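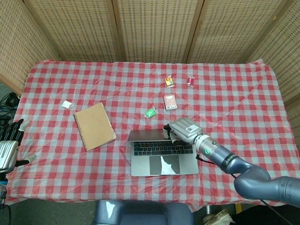
Attachment 1: table with checked tablecloth, laptop and folding screen

Ticket 341: Fold lines in plastic tablecloth do not go away
Opened by: Annunziata Santoro
Handled by: Sandro Rinaldi
Product: Mudomell plastic tablecloth, red and white check
Status: open, waiting for customer
Last updated: 2020-02-16

Santoro: I bought this tablecloth from your Cliltby shop. It came folded very small in the bag. I put it on the table 24 hours before I wrote to you and the lines are still there, shiny, also some diagonal ones. When I work on the laptop I feel a small ridge under my wrist. The table stands inside a folding screen, so I can not pull the cloth much at the back side. Is it a defect?

Rinaldi: Thank you for the photo, the lines can be seen well. Fold lines are usual with this cloth and I would not call it a defect yet. Please take everything off the table, turn the cloth with the check side down and leave it 20 minutes in a warm room. Then smooth it by hand from the middle to the edges. Do not use an iron directly on the plastic.

Santoro: I did it. The long lines are better. The diagonal ones stayed, mostly in the corner near the screen.

Rinaldi: Then please move the screen away for one evening and roll the cloth on a cardboard tube, check side outside. Leave it rolled for the night. If you have a hair dryer, use only the low setting and keep it moving.

Santoro: I have no tube of this width. Can the shop give me one?

Rinaldi: Yes, I asked Cliltby to keep one for you at the desk, please say the ticket number. If the lines are still there after the rolling, write here and we will exchange the cloth.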